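Dish Handling, Two Arms: Gallery
Ilter Workshop Notes, August 2018

Can a machine deal with the dishes yet? Grarkbridge has been putting the question to a two-arm table since July. The chore is restricted to plates and one plastic basket. Glasses, cutlery and washing are excluded. The log stands at 300 attempts, of which 292 were scored and the remainder discarded for setup errors.

Flat plate and basket 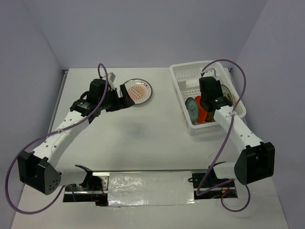 Left gripper at the rim of the sunburst plate, right gripper inside the basket.

A plate lying flat is the harder case. The rim offers little clearance above the table, and a finger that arrives slightly high slides over the glaze. Plates on edge present more rim to grip, but the neighboring plate limits finger travel. Of the scored attempts, 102 ended with a plate dropped or left where it was. A person clears the same load in 14 seconds. The table has not come close to that.

Three on edge, one lying flat

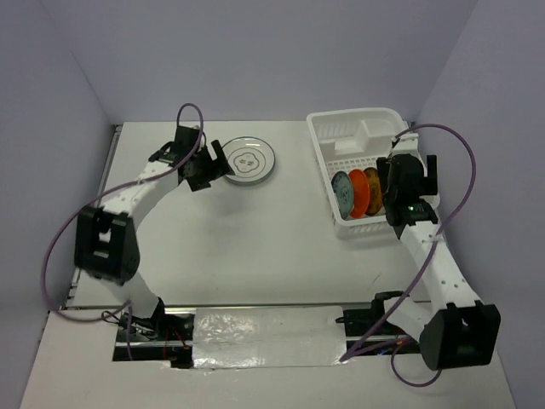 What the scores cover

An attempt counts as complete when the plate is released and stays put. Speed is logged separately. Chips are recorded by hand at the end of each session. The Allholm kitchen trial will use the same rules with deeper bowls. Tables by plate type are in the Ogundipe report, section 14.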